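Gudari Tabletop Practice

The Gudari Tabletop Practice (usually just "the Gudari") is a set of good-practice rules for trying out robot arms at a shared table, first in simulation and later on real equipment. It grew out of the Zirkance project in Vallejo, and the current edition is dated May 21, 2022.

At its heart is a simple, neighbourly idea: anyone should be able to pick up somebody else's trial and understand it. Every arm gets its own written reach limit, and where 2 arms share a table, only one may enter the common area at a time. Small objects are listed by name before a run begins, and floor markings are kept in the simulated room as well as the real one.

Cubes and a flat mat on a simulated table, with a gripper over the far side
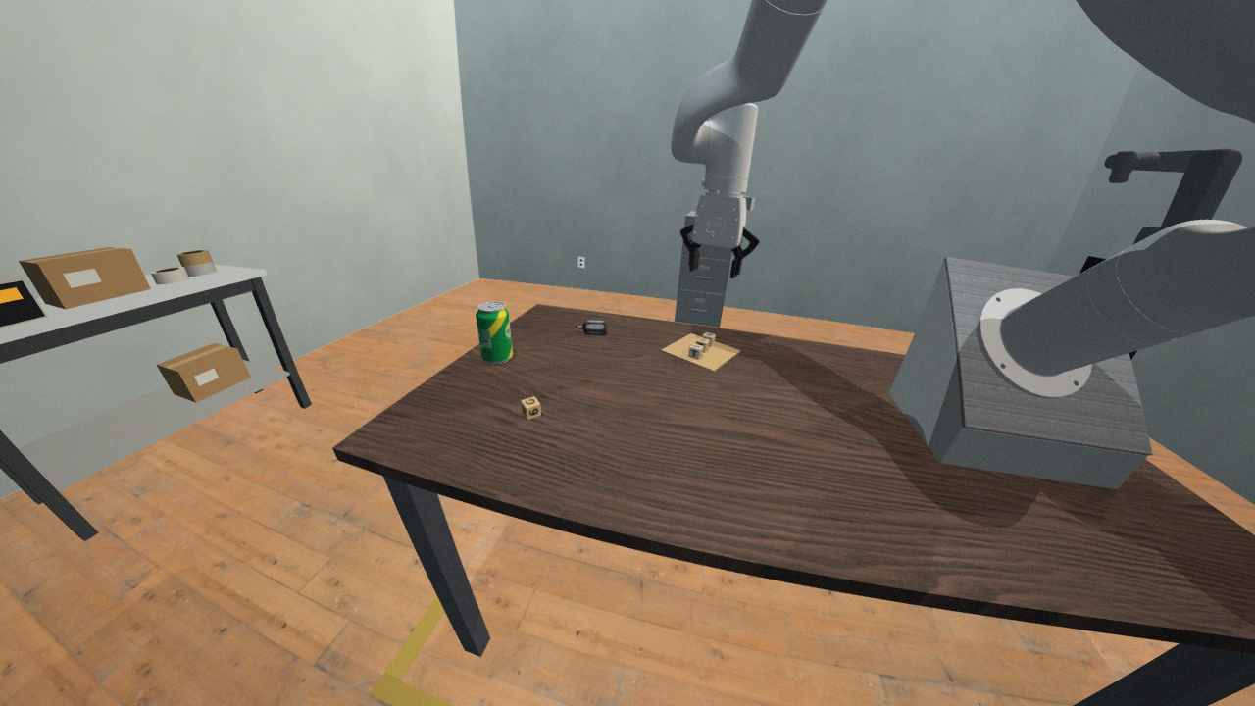
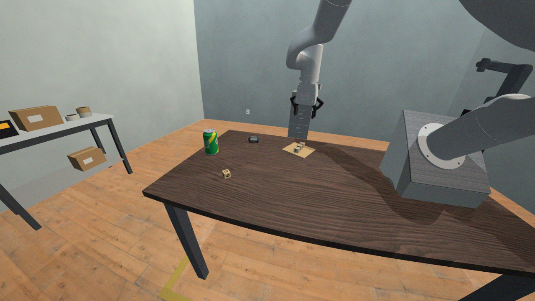 A task must be run 1000 times in simulation before it's tried on hardware, or 3000 times if the arms work together (a figure that caused a fair bit of grumbling when it came in that February). Pikar, a free logging program, is the one most groups favour for keeping the records, though a plain spreadsheet is perfectly acceptable.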